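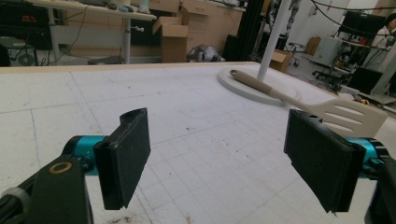 4. Sharing a table: what the diaries and visits showed

4.1 Where people sit, and how they come to sit there

We begin with the seat, as nearly all of our diary writers did. When we designed the study we supposed that people who come to a shared workroom would write mainly about what they were making, and we left them a generous space on the page for it. They did fill that space, often charmingly, with quilts and model boats and a great many reupholstered footstools. But the longest entries, the ones that ran over onto the back of the sheet, were very often about the table: who was already at it, which end was open, and whether it was all right to spread out.

The 130 people who kept diaries for us were drawn from three workrooms, which we call Drusteck, Millach and Postwood. All three are open to anyone who lives nearby, all three charge a small fee at the door, and none of them assigns seats. That last point matters a good deal for what follows. On paper, a person walking into any of these rooms may sit wherever there is a chair. In practice, as anyone who has belonged to a choir or a church or a regular lunch crowd will guess, there are places that belong to people, and a newcomer learns about them by sitting in one.

We expected to find this sort of quiet ownership strongest at Drusteck, the oldest of the three rooms, where some of the regulars have been coming for many years. We were wrong about that, and it took us a while to see why. At Drusteck the tables are small and square, four chairs to each, and a person's claim tends to be on the whole table along with the friends who share it. A newcomer can see at a glance that four people are sitting together and talking, and moves along without any hard feelings. Trouble, where there was any, came from the long tables at Millach, where two strangers might work side by side all morning with no clear line between them. One diary writer at Millach spent most of a page on a neighbor's pin cushion, which crept toward her over the course of a session and which she did not feel she could mention.

4.2 The color and surface of the table

A smaller finding, and one we had not gone looking for, has to do with what the tables are like to look at and to touch. Drusteck has dark tables, inherited from a school. Millach has a mixture. Postwood chose white ones when the room was refitted, and the decision came up again and again in the diaries from that site, with warm feelings on both sides.

People who sewed or drew were nearly all in favor. They wrote that thread showed up well, that a dropped needle was easier to find, and that the room felt brighter in January, when the light is gone by late afternoon and the ceiling lamps have to do all the work. People who glued, stained or sanded were less happy. White shows everything, they told us, and what it shows first is whatever the last person left behind. Several said they wiped the table both before and after using it, and a few admitted that they had never done the same at home.
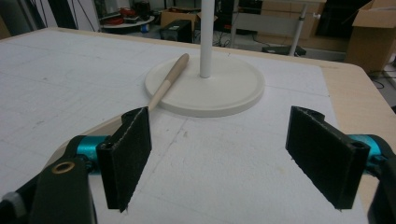 Figure 2. A white tabletop in the Postwood workroom.

We would not want to make too much of color alone. The rooms differ in many other ways, and a reader could fairly say that Postwood attracts tidier people, or that the sort of person who writes a long diary entry about crumbs would have written it anywhere. Still, there is something in the comments that seems to us worth holding on to. Wiping a table is a small public act. It tells the person across from you that you know the table will be used again, and on a pale surface the telling is easier to read. At Drusteck, where a little sawdust can sit on the dark wood for a week without drawing anyone's notice, hardly a diary mentioned cleaning at all.

4.3 Asking, lending and giving back

The third theme is borrowing. We use the word broadly, to cover anything that passed from one person's side of the table to another's, from a tape measure to a bit of advice. Ostrowski, the pilot study that came before this one, treated lending as a kind of friendship and measured it with a short list of questions at the end of each month. We kept those questions for the sake of comparison, but we found the diaries much richer, and we lean on them here.

What stands out on reading them together is how seldom anyone asked outright. A person who needed scissors would say, to the air, that she seemed to have left hers in the car. A man short of clamps would admire a neighbor's clamps. In nearly every such case the thing was offered within moments, and both parties wrote about it later with some pleasure – the borrower because he had been spared from asking, and the lender because she had noticed. We came to think of this as a good deal of skill, well hidden. Newcomers did not have it yet. They asked plainly, got what they asked for, and then worried in their diaries that they had been rude.

Returning things was another matter, and here the layout of the room seems to count again. On the small tables at Drusteck a borrowed tool never got farther than an arm's length from its owner, and could be taken back without a word. On the long tables at Millach it might travel, passed from one hand to the next, until it reached somebody who had no idea where it had started. The Millach regulars had worked out an answer to this before we ever arrived: most of them tie a scrap of colored yarn to anything they care about. We asked when the habit began and were given several different stories, the most common of which placed it in the winter of 2000, after the loss of a much-loved pair of pinking shears. Whether or not the story is right, the yarn works nicely, and by the end of our visits two members of the research team had yarn on their own pens.

4.4 When the table is full

All three rooms fill up at times, and the diaries kept on those days are a little different in tone. They are shorter, for one thing. They also have more to say about noise, elbows and coats. We had thought that crowding would make people guard their places more closely, and for the first half hour or so after opening it seems to have done so. Later in a crowded session, though, the entries soften. People wrote that they had given up on their usual spot, found themselves next to somebody new, and had a nice time. One of the Postwood writers, a bookbinder who had sat in the same corner for years, was moved by a crowd to the middle of the room and stayed there for the remaining nine weeks of the study.

It would be pleasant to recommend crowding on the strength of this, but we have to be careful. The people who found the room full and turned around at the door did not write entries that day, and so we know very little about them. A handful told us in the closing interviews that they had done so more than once. One said she could usually tell from the bicycles outside, and would ride on home without going in. Diaries kept by people inside a room will always give a kinder picture of it than diaries kept by people on the sidewalk, and we did not have any of the second kind.

4.5 A note on how the entries were read

Each diary was read by two of us, apart from one another, and then talked over at length, sometimes at more length than the entry itself. Where we disagreed, it was nearly always about tone. A sentence such as "she moved my box again" can be read as a complaint or as a joke between friends, and on a sheet of lined paper there is no telling which. We settled these cases by reading the entries on either side of the one in doubt, and if that did not help we set the entry to one side. The last batch of diaries reached us on 3/21/23, later than planned, and was read in the same way as the others.

We did not correct spelling, and we did not ask anyone to write more than they wished. Some of the shortest diaries turned out to be among the most useful. One from Drusteck gave each visit a single line, always noting the table first and the work second, and the only day with a longer entry was the day the writer's table had been moved nearer to the window. She had gone and sat at it in its new place, she wrote, and so had the other three.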